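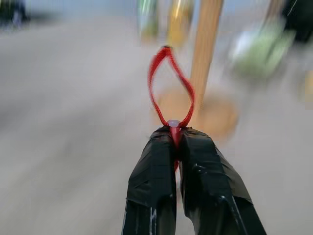

Ticket 2905 – Cord loops sliding off mug tree
Status: Open
Opened: Jun 3, 2025
Product: Masari mug tree, light wood
Reported by: Sampaio front desk

Problem
We hang red cord loops on the mug tree, each with a small bead where the two strands come together. The loops go on fine but slide down the branch and drop off when the table is bumped. The branches are thin dowels and the cord is soft, so there is not much grip. It has been worse since November, when the stand was moved to the long table.

Tried so far
1. Pushed the bead up close to the branch. Held for a while, then the loop slid off again.
2. Turned the stand so the branches point away from the edge of the table. No change.
3. Checked the base for rocking. It sits flat – no shim needed.
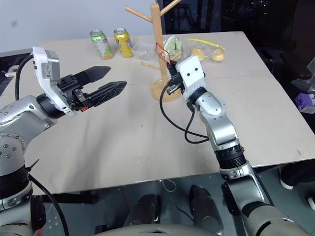 Reply from Jalteck parts desk
The branches should tilt up from the post. If one has worked loose it will turn in its hole and point level or down. Twist each branch by hand. If it moves, pull it out, put a little wood glue in the hole and leave it overnight with the tip up. Do not sand the dowel – it makes the fit looser.

If all the branches are tight, order part 119 (rubber end caps, 3 to a pack) from Brodon.

Next step
Twist test on every branch, then update this ticket. Caps not ordered yet.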